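Home Features Interviews Collecting Archive Subscribe
6 min read

One shelf, one box, and a lot of little yellow Beetles

Marjan Amini answers the door with a dust cloth over her shoulder and is already talking. Something about lids. Shoes off, tea on, mind the step. I'd been told she would give me an hour. She gave me most of an afternoon and then apologized for rushing.

She collects toy cars. Small ones, die-cast, nearly all Volkswagens, nearly all Beetles. She also writes a newsletter on storing them, called Grollo, which has 1063 subscribers and no ads. Grollo was her first cat.

"People think collecting is buying," she says. "Buying is the easy bit. It's where do you put it. How do you put it there. Do you ever look at it again."

Storage, then. That's what I came for. Last September she wrote a long, cross piece about display cases and got more mail than for everything else she'd written that year. She thinks most cases are too bright, too dear and too full. Light on one side for years, and the reds go first. Yellows hang on a while, she says, then one morning you hold one next to a boxed twin and feel sick.

So she went to boxes. Plain ones, with a lid that fits. 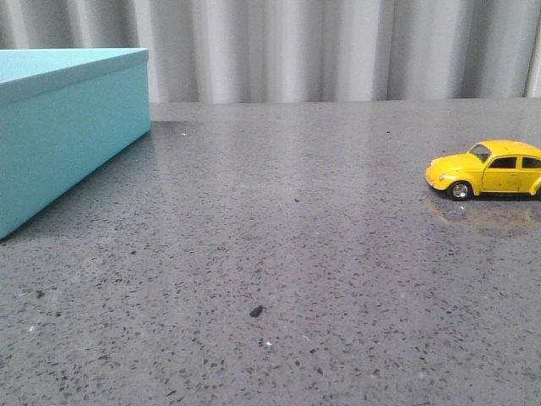
"A lid has to come off without a fight," she says. "If you have to tug, you tip the whole thing, and then you've got a door mirror in the carpet. Or no door mirror. I want to lift it with two fingers, put it down, take the car out, look at it, put it back. If that takes more than a minute I won't do it. I know myself."

She has tried a lot of boxes. Shoe boxes, too deep. Biscuit tins, they sweat, she says, especially on an outside wall. Cigar boxes smell and the smell gets into the tires. For a while she bought trays from a shop called Sirkalum, which made them to measure, lined in felt, and she liked those until the felt began to shed and she spent a weekend picking fluff out of wheel arches with a toothpick.

What about foam? A face. "Foam goes sticky. Not this year. Not next year. But it goes."

Now it's acid-free tissue, one sheet per car, folded in thirds. No tape. She won't have rubber bands in the house.

I ask how many she owns. She looks at a card pinned inside the cupboard door. 638, as of the last count, including four she says she'd give away if anyone asked nicely. I ask nicely. She changes the subject.

The yellow ones are the ones she handles most. Why yellow?

"My uncle had a real one. Yellow, terrible heater. We'd sit in the back with blankets." She waves a hand. "So it's not deep. I like the color. I like the shape from the front, it's a round face, a kind face. And yellow shows you everything, every chip. You can't fool yourself with a yellow car."

Chips are the other big topic. She doesn't touch them up. She did once, early on, with nail polish, and still has the car and shows it to new collectors as a warning. Dust she takes off with a soft makeup brush, roof first, then hood, then down the sides. For chrome bits a dry cotton swab and thats all. No water near the axles. If there's grit in the wheels, leave it to fall out by itself, roll the car a few inches on a clean towel and it mostly will.

And then there's the question she gets asked at every swap meet, which is wether it's all right to play with them.

She thinks yes. Strongly yes. Not the rare ones, not the ones with the original card. But a common car in fair condition wants to be out on the table, or on the floor. Outdoors even. Her friend Tahmineh Shojaei keeps hers in a bowl by the front door, like keys, and the kids next door are allowed one each to take down the driveway. Marjan couldn't do it at first. Now she more or less approves.

"What's the worst? A scratch. It's a toy car. It was made so a child could bash it on a wall."

Not everyone on her mailing list agrees. The last time she put this in Grollo the replies ran to pages, and she printed the best of them. She goes to find the folder. It takes a while. Comes back with the folder and more tea.
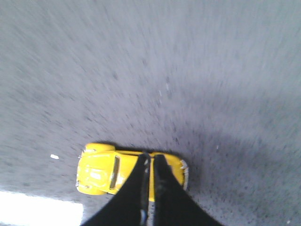 Quang Diệp wrote that rough ground was where he drew the line, and that she ought to draw it there too. Anything coarse takes the paint off the fenders first, he said, because they stick out furthest, and once there's bare metal you'll be looking at it forever. He lets his out on carpet, on wood, on a tablecloth. Never on anything he wouldn't rub his own nose on.

Marjan reads this out twice. She likes it. "He's right about the fenders," she says. "He's completely right. I still think one scraped car is worth a good morning."

She wrote back and told him so. He sent her a tablecloth.

Her answer to the whole argument is to have two of whatever you love. One for the box, one for use, and never mix them up. A dot of paper under the lid for the boxed one, car name, where it came from, what she paid. The other one gets no paperwork at all. It lives wherever it was last put down. Coat pockets, often. Once in the bread bin.

Labels, by the way, go inside. She's firm on this. A label on the outside fades, peels, leaves a gummy square, and tells visitors what to ask for. Inside the lid, pencil, small. She learnt that from Fereshteh Pakzad, who stores model trains and is, in Marjan's words, ten times stricter about everything.

Does she tell by color then, which box is which? Sort of. Pale boxes for the cars she opens often, darker ones for the back of the cupboard. She tried a numbering system and it lasted a fortnight. She tried a spreadsheet. Her nephew made it for her and he meant well.

By now the light's going and I still have half a page of questions. I get through some. Biggest mistake? Selling a cream one to pay for a fridge. Best find? A tin of mixed cars at a yard sale, bought for the tin. Stacking? Two high, no more, heavier at the bottom. Best place in a house? An inside wall, waist height, away from the stove. Attics never. Basements only if you like rust.

Would she ever stop?

"I've stopped lots of times," she says. Then she's up again, there's a box she wants me to see, no not that one, the one behind.

Grollo goes out by e-mail every other month. The next issue is on tires, how they flatten and what to do about it.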